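3.2 Scene Generation and Student Task Authoring

The simulated workspace was built by students in the second-year manipulation course at Bralbridge over one term, starting in January. Each team of 4 received the same base scene, a model of the two-finger gripper with its linkage geometry intact, and a parts library named Juhl. Teams were free to change surface textures, lighting and the placement of objects, but not the gripper model or the contact solver settings. This restriction kept the submitted scenes comparable and allowed all of them to be run with one controller.

The Juhl library holds rigid and deformable parts. Rigid parts are spheres, blocks and short open tubes. Deformable parts are thin sheets, stored either flat or with a preset fold. Open tubes were added after the first round of submissions, when several teams asked for a part that could be picked up from the inside as well as the outside. An inside pickup requires one finger to enter the opening before any contact is made, and the planner must treat the wall of the tube as both target and obstacle. Teams found this harder to specify than a standard pinch grasp, and the early task files often listed the wrong contact face.

Surface textures were drawn at random from a set of wood grains. Light direction was also randomized, within limits set by each team. Strong shadows across the boundary between two surfaces were kept on purpose, as they produced false edges in the baseline segmenter and gave the students a failure case to work on. Scenes in which an object passed through a surface at the first time step were rejected by an automatic check and returned to the team.

A wrist view was rendered for every episode (Figure 2). The view moves with the gripper, so the finger linkages take up a large part of the image and hide objects close to the base plate. Two teams masked the linkage pixels before segmentation. The other teams left them in and relied on the known joint angles to discount them. Masking gave cleaner object outlines but removed the fingertip pads as well, and the pads are needed to judge contact in inside pickups. The final course pipeline, Mirkov, masks the linkages and keeps the pads.

In total, 1,258 episodes passed the automatic check and were kept for the experiments in Section 4. Task files were reviewed by hand by the course instructor, Tumelo Shabalala, using a list of 11 items that covered object scale, mass, friction, start pose and the stated goal. Files that failed any item went back to the team with the item number and no further comment. Most returns concerned friction values for the deformable sheets, which had been copied from rigid parts.

Figure 2. Wrist view from a student-authored scene, with a folded pink sheet at left and a finger pad inside the red ring at right.
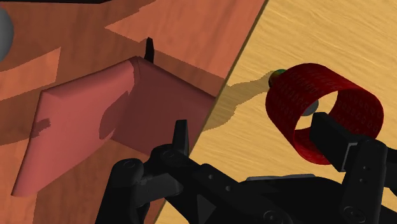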